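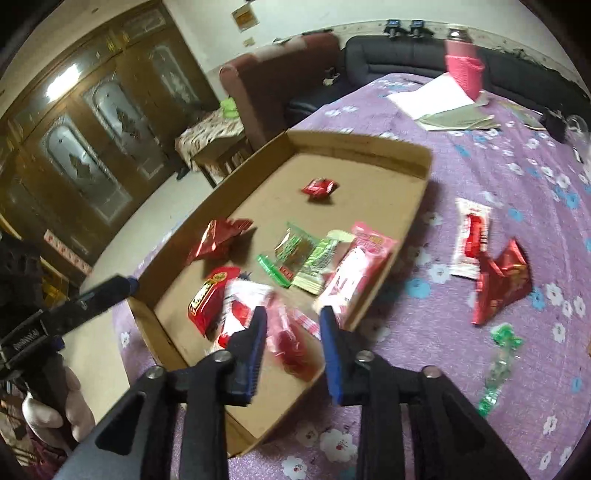

Posting wrapped sweets abroad in October — will they survive?

Chathurika Uddin

Hi all, I want to send a box of sweets to my aunt, who moved away last spring and moans about missing them every time she rings. It's all individually wrapped stuff, some hard boiled, some chocolate, and I've got a shallow cardboard box that I'd like to use. Do I need a proper tin? The parcel shop on Rondura Road quoted me two prices and I didn't really follow the difference. Also, does chocolate go funny in the post at this time of year? She's on the third floor with no lift, so nothing too heavy please!

3 replies

Safta Hodoroagă

I post sweets to my grandchildren every year and I've never bought a tin. A shallow box is fine as long as you fill the gaps, so scrunch up some tissue paper and give it a gentle shake before you tape it. If it rattles, add more. Put the chocolate in the middle and the boiled ones round the outside. October is a good month for it, I only stop in summer. My last parcel took 12 days and one toffee had gone a bit soft, which my grandson ate anyway.

Do write a list of what's inside for the customs form. I put "sweets" once and it came back to me — very annoying, as I'd paid extra for the quick service. 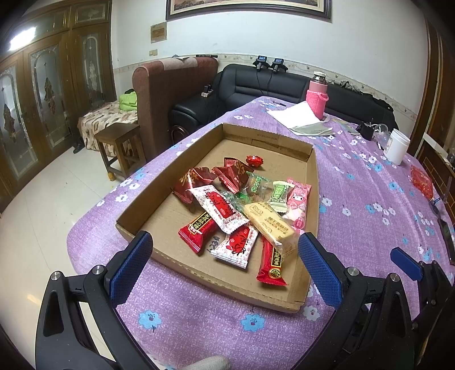 Bogdan Voicu

just use a padded envelope, much cheaper

Mereana Harawira

I wouldn't do the envelope, sorry Bogdan! I tried it and the chocolates arrived as one flat chocolate. The two prices are probably tracked and untracked, so ask them which is which. I'd pay for tracked if it's a present — you'll only worry otherwise. And write her phone number on the label, couriers hate stairs.

Related
Can I post homemade jam?
Best tape for heavy parcels
Customs form help (41 replies)

We use cookies to keep you signed in. Accept / Manage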